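Kidier Residence to Open Second Laundry and Clothing Exchange Room

Kidier Residence will open a second laundry and clothing exchange room on the ground floor of its Jarnholm building this May, the housing office announced on Thursday. The room will serve residents of both the Jarnholm and Brunet buildings, who until now have shared a single laundry in the Brunet basement.

The new facility has 13 washers and the same number of dryers, along with folding counters, a utility sink and a row of hanging rails for items that should not be machine dried. An adjoining area has been set aside for the clothing exchange, which began last year as a set of shelves in the Brunet hallway and has since outgrown the space.

According to the housing office, the exchange received 184 items during the fall term. Sweatshirts, jeans and sports clothing made up the largest share. Most pieces were taken by other residents within a few days, and the remainder was passed on to Clevora, the secondhand shop on the lower end of the same street, which has agreed to continue collecting unclaimed clothing at the end of each month.

Residents wishing to leave clothing at the exchange are asked to wash it first and to check all pockets. Items should be folded and placed on the shelf marked for their size. Underwear, socks and swimwear will not be accepted, and shoes may be left only in pairs. Bedding and towels are welcome during the last two weeks of each term, when demand from incoming residents is highest.

The office also issued a reminder concerning clothing left unattended in the laundry. Loads that remain in a machine more than 60 minutes after the end of a cycle may be removed by the next user and placed on the folding counter. Clothing still there at closing time will be moved to the lost property cabinet, where it will be held for 6 weeks before being offered through the exchange. Residents who find something of theirs on the exchange shelves should speak to the front desk, and the item will be returned.

The new room will be open daily from 7 a.m. to 11 p.m. The Brunet laundry will keep its present hours. Payment in both locations will be by resident card, and the price of a wash will remain unchanged through the end of the academic year. Detergent will not be sold in either building.

A short guide to sorting and storing laundry in a shared apartment has been prepared to accompany the opening. It was written in response to a resident survey conducted over the winter, in which a lack of storage for worn clothing was among the most frequent complaints. Respondents noted that closets in the older apartments are shallow and that clothing tends to collect on chairs, beds and other furniture between washes.

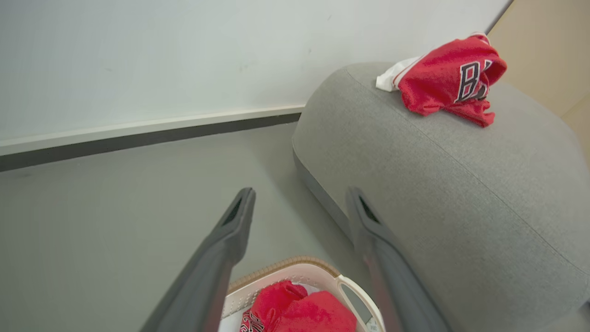 A red jersey on a gray ottoman, with a white laundry basket nearby.

The guide recommends one basket per person, kept in the bedroom or living area where clothes are changed, and a regular laundry day agreed on by everyone in the apartment. Baskets with openings in the sides are preferred to closed bins, particularly for gym clothes, which should be hung up to dry before they are added to the rest. Sports jerseys with printed letters or numbers should be turned inside out, washed in cold water with similar colors and kept out of the dryer. New red garments should be washed separately the first few times.

Further pages cover stain treatment, the care of upholstered furniture supplied with the apartments, and the symbols found on clothing labels. Residents are reminded that fabric seating should be spot cleaned with a damp cloth and mild soap — bleach and solvent-based sprays should not be used — and that any lasting damage should be reported to the housing office at the time it occurs.

Printed copies of the guide will be available at the front desk in each building from the day the room opens. Larger type copies may be requested from the housing office during regular hours.

The Brunet hallway shelves will stay in use until the move is complete. No donations will be accepted during the final three days before opening, while the existing stock is carried over and sorted. The hallway will then be returned to its former use as bicycle storage, and residents on the Brunet waiting list for a bicycle space will be contacted by the office.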